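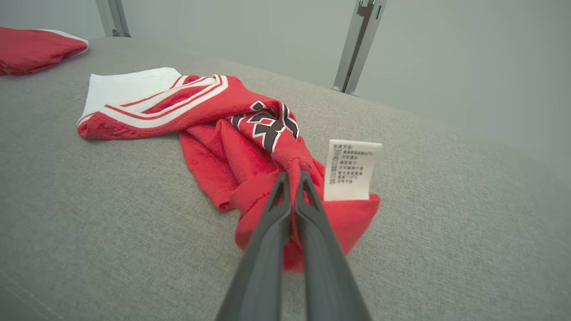

How does a small amateur basketball club pay for a whole season? Mostly with member fees, and the rest comes from one summer tournament.

Zhenhua Kang has kept the accounts of the Skirkdale club for six years, and he answered my questions at his kitchen table with the notebook open. "The hall is the biggest cost," he said. "Last season we paid 2,357 dollars for Tuesday evenings only. The referees cost 518."

Fees have stayed the same since he started. I asked if the players would accept a higher one. He thought for some time. "The older ones, yes. But we have students, and for them it is already much."

The tournament in Clivbridge is held every June. Last year it brought in 1,346 dollars, most of it from food. Hongjun Zou, who plays guard and also cooks, told me that the noodles were finished before the second game. "I said to Zhenhua, we must buy double," she said. "He wrote it down, but he did not look happy."

This year they hope to reach 3,000, which would pay for a second evening in the hall. Kang has already asked for Thursdays. The hall has not answered him yet.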